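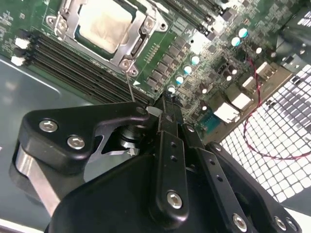 Old office PCs, the big strip-down: gallery

Putting these up quick before I lose the notes. Two full days in the back room at Ilden, sleeves up, every retired desktop opened and sorted into keep, spares or scrap. 164 machines on the list when we started. Most of them green boards in grey metal cases, the sort that sat under a desk for years and never got a thank you.

Thanks to Anjana Howlader for the labels and Fidel Palma for lugging most of it up the stairs. More pictures to come when Hawi Nigatu sends hers over, so captions first, gaps filled in later. Sorry if teh order is a bit odd.

1. Socket and memory end of the board
Socket still has its cover in, beige thing, bit wrinkled. Leave it in till there's a processor ready to go under it. Silver bracket round it, lever down the left side. Black memory slots just below, white latches on the ends. Row of silver capacitors next to them, the part Fidel always checks first. Domed or leaking tops and the board goes in the scrap crate, no arguing. Ports over on the right, including a teal-blue one, serial or video, didn't write down which.

2. The sorting table (Hawi's, to follow)
Keep on the left, spares in the middle, scrap by the door. Worked fine until Thursday lunchtime when somebody put the sandwiches in spares.

3. Memory, bagged up (to follow)
25 bags, one size to a bag, written on the front in marker. Please don't tip them all into one tub again. Took Naa Appiah a whole afternoon to sort out last time.

4. Screws (to follow)
Jam jars. Case screws in one, drive screws in the other, they are NOT the same thread. Anything odd goes in the saucer.

5. Fans and heatsinks (to follow)
Dust like felt on some of these. Soft brush, window open, hold the blades still while you do it. Old paste wiped off the heatsinks before they went in the box, mostly. If you find one we missed, cloths are under the sink.

6. The cable mountain (to follow)
Power leads kept, almost 50 of them, coiled and tied. The rest has gone for recycling. If you had your eye on something in there, too late now.

7. Finished ones, ready for collection (to follow)
Going to the homework club at Dinsa first, then whoever is next on Anjana's list. Each one has a sticker on the side with what's inside and who tested it. No sticker = not tested, don't take it.

Still after: a decent long screwdriver, small freezer bags, a second anti-static strap (the clip has gone on ours) and any spare keyboards, so long as the keys are all there. Leave them at the front desk with Maëlle Gosselin, she's in till four.

Next session is in March, same room. Wear something you don't mind getting mucky and bring your own mug, we ran out again. Drives are being done seperately so leave those in the locked cupboard for now. Key's with Naa.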